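Print this page | E-mail this page

About Skatgate

Skatgate packs and tests snack assortments for small shops. We started in August with 2 people and a borrowed table. We still don't have a slogan. Ebise Mersha wanted one and I talked her out of it.

I'm Dagim Gebremichael, and I was asked to write this page because I dislike pages like this. Most food companies will tell you they are a family. We are a packing business. We look at bags, boxes and cookies and decide whether we'd put our name on them.

What we look at first

The bag. Suppliers say a cheerful face sells a snack. Maybe it does, once. I'd like to know how the bag opens and whether anyone can get it shut again. 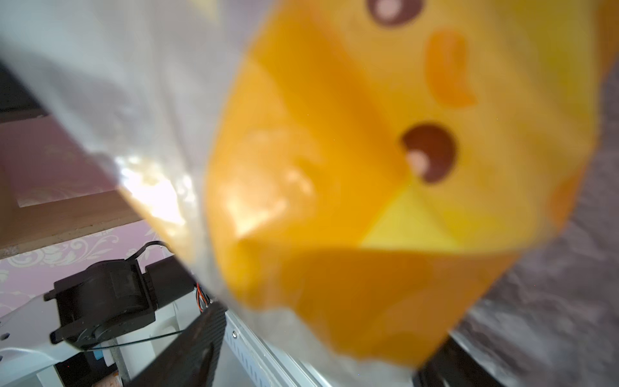 Orange, big dark eyes, a yellow beak.

Mekdes Dinsa handles the bags and is more patient with cartoon characters than I am. She keeps a list of the ones that came back, which she calls Skullness — don't ask me, it was a spreadsheet name and it stuck.

Where we work

Visitors expect steel and white tile. They get pink damask wallpaper and a gray marble-patterned counter. Tolera Teshome picked the paper and says it makes people stay longer. I have seen no proof of this.

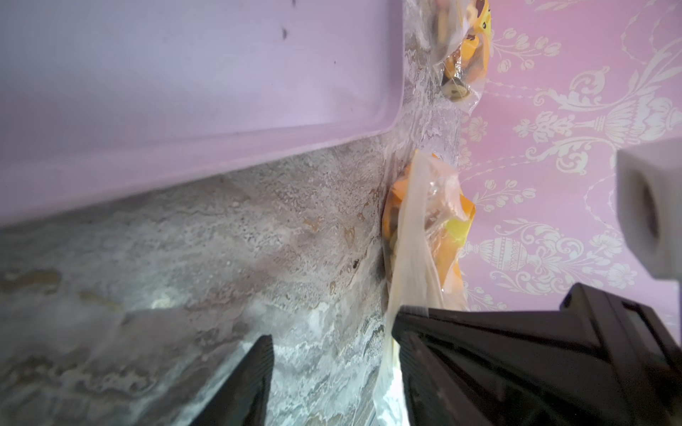
The trays are wiped down between batches, and bags go to the back against the wall so the middle stays free for sorting. I was against lilac for the trays. I wanted plain white, and I lost.

What goes in a mix

Butter cookies with a dark center, chocolate ones stamped with a flower, something orange for color. I have my doubts about the orange. Customers of our Batgate mix asked us to keep it, so it stays. 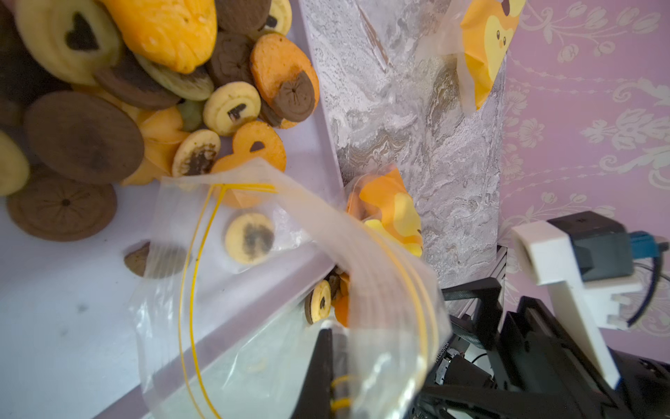 Bags or boxes?

We get asked this more than anything. A zip-top bag is fine for a day trip. For a shelf at home I'd take a clear container, packed full, so you can see what you paid for. Crumbs are part of the job either way, and any packer who claims otherwise is selling you something.

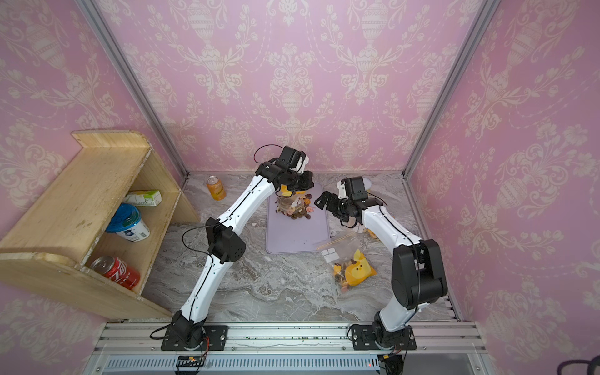 Our minimum order is 8 boxes. We don't promise next-day anything. If a mix isn't right for your shop, we'd like to hear it before you order 500.

Comments

Mesfin Zeleke: We stock the Jemal mix. Good cookies, too much chocolate. The wallpaper is better than the slogan would have been.

mekdes d.: The list is up to 17 now, for the record.

Shopkeeper: Do you sell the orange ones separately?

This site uses cookies (the other kind). By continuing to browse you accept them. OK | Settings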